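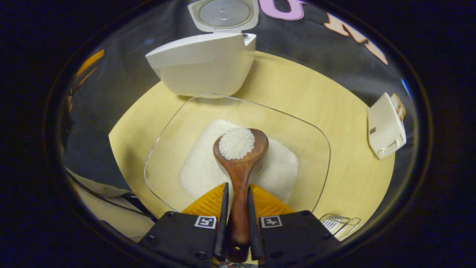 Figura 3. Azúcar blanco granulado en una fuente de vidrio transparente, con una cuchara de madera colmada.

3. El azúcar medido y el azúcar contado

Conviene detenerse ahora, con algo más de calma que en el apartado anterior, en la cuestión de cómo se nombran las cantidades de azúcar en los recetarios domésticos, que es seguramente el terreno donde mejor se aprecia la distancia entre lo que la cocinera escribe y lo que la cocinera hace. El corpus reúne 107 cuadernos manuscritos, casi todos heredados dentro de una misma familia, y en muy pocos se mantiene un único sistema de medida desde la primera página hasta la última. Lo habitual es la mezcla: una libra para el membrillo, una taza para el bizcocho, y para todo lo demás la cuchara, esa medida tan generosa y tan escurridiza a la que dedicamos las líneas que siguen.

En los cuadernos más antiguos la cuchara aparece casi siempre sin adjetivo. Se piden 3 cucharas de azúcar y no se dice si rasas, colmadas o simplemente «bien cumplidas», expresión esta última que nos ha acompañado con mucho cariño durante toda la investigación y que aparece, con variantes, en el cuaderno Warnell y en el cuaderno Hrubý. El lector de hoy, acostumbrado a la balanza, tiende a ver ahí un descuido. Maillard propuso hace tiempo otra lectura, que nosotros compartimos en lo esencial: la autora del cuaderno escribía para una hija o una nieta que conocía la cuchara de la casa, la había visto hundirse cien veces en el azucarero y sabía perfectamente hasta dónde llegaba el montón. Una cuchara colmada como la de la figura 3 y una cuchara rasa son, en la práctica, dos unidades distintas, aunque en el papel compartan nombre.

El adjetivo llega más tarde, y llega por contagio. Cuando las recetas empiezan a circular fuera de la familia – por carta, en la parroquia, en las hojas que repartían los economatos – la palabra «cuchara» se queda corta y hay que vestirla. El cuaderno Melthorpe es un ejemplo precioso de este momento: la misma receta de rosquillas está copiada dos veces, primero con «5 cucharas de azúcar» a secas y después, en letra más apretada y con otra tinta, con «5 cucharas soperas colmadas». La segunda versión lleva al margen el nombre de una vecina, y no es difícil imaginar la conversación que hubo entre ambas.

La cifra en gramos, por su parte, entra en los cuadernos de la mano de la confitura. Los 500 gramos de azúcar se repiten con una constancia que al principio nos sorprendió, incluso en cuadernos que para los postres de diario siguen fieles a la cuchara. Ludivine Maillard lo atribuye a los recetarios impresos; Yupin Pongsiri, que revisó con infinita paciencia una versión previa de este apartado, prefiere pensar en el tamaño de los paquetes. Ambas explicaciones nos parecen compatibles, y el material disponible no permite decidir entre ellas. Queda pendiente, además, el caso del cuaderno Nilto, en el que las confituras se miden todavía en tazones, y al que volveremos en el apartado 4 al tratar de las conservas.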